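In defence of the half-empty bin

By Yurii Yatsenko
October 8, 2023

When my family moved to Listurberg, we had two big boxes of toys and no shelf. My sister-in-law, Maricruz Ledesma, told me to buy the tall unit with many small drawers, one for every kind of toy, with labels. We bought it. For some weeks I was proud of it, and in the evening I was sorting cars and animals until my back hurt. The children did not sort anything. They asked me where each thing lives, and then they left it on the floor.

Now I think the drawers were made for adults. A child of four does not want to decide if a soft ball is a toy, a ball or a soft thing. He wants to put it down somewhere and go to dinner. One open bin asks from him only one movement, and he can do it himself.

My neighbour Montserrat Robles does not agree with me. She says that in one big bin everything is lost at the bottom, and the child turns it over to find one small piece. She is right if the bin is full. So we do not let it be full. When the toys come up to the rim, we give something away or put it in the cellar until June.
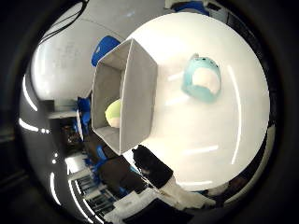 I also prefer fabric to hard plastic, and grey to bright colours. A grey bin does not compete with what is inside it, and a yellow or green toy is easy to find against it. It is soft if somebody falls on it, and it can stand on the table while we tidy, so I do not have to bend.

The tall unit is still in our corridor. It holds batteries, candles and keys for doors we do not have any more. For this it is very good, and Maricruz, when she visits, is happy to see it in use.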